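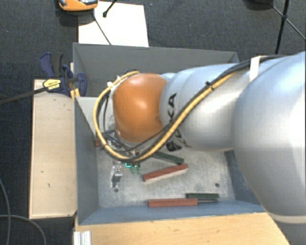 Robot arm working over an open bin of coloured blocks.

Pludik Bin Picking Kit - Frequently Asked Questions
Last updated 2018-05-31

Which robots does the kit work with?
Any six-axis arm with a reach of 900 mm or more and a free Ethernet port on the controller. The demonstration cell at Garkdale uses a KUKA. Other makes need a driver file, which we supply on request.

What is in the box?
Gripper, flange plate, cable set, controller card and a licence for the Rinmont planning software. The bin, the arm and the mounting table are not included.

What size of bin can I use?
Up to 800 mm on the long side and 200 mm deep. Sloping walls are preferred. With straight walls the gripper cannot reach parts lying flat in a corner, and these will be reported as "no grasp found".

Does the bin have to be fixed down?
Yes. A bar clamp on the bin wall is enough for trials. For production use, bolt the bin to the table. If it moves after calibration, run the calibration again from step 1.

Can it pick parts that overlap?
Yes, provided part of the upper one is exposed. The planner ranks parts by height and takes the highest reachable one first. Long parts lying against a wall are left until last.

How should the cables be routed?
Outside the arm, strapped at the upper part and left with a loop at the wrist. The loop must be long enough for a full turn of axis six in both directions. Do not pull cable ties tight - the sheath wears through at the tie. Radoslava Zeman's routing note (PDF, Downloads page) gives loop lengths by arm model.

Do parts need to be a certain colour?
No. Colour is not used for grasp planning. It can be used for sorting if the option is enabled on the licence.

How long does a trial last?
31 days from the date the licence is activated. Settings and calibration files are kept if you buy within that time.

Can I send you parts to test?
Yes. Send at least ten of each to Zeyu Tan at the Garkdale workshop with a drawing. You will get a written report with pick rates and a list of failed grasps. Parts are returned at your cost.

Is the gripper from Karagiannis still supported?
Only with software version 2 and earlier. Version 3 needs the current flange plate.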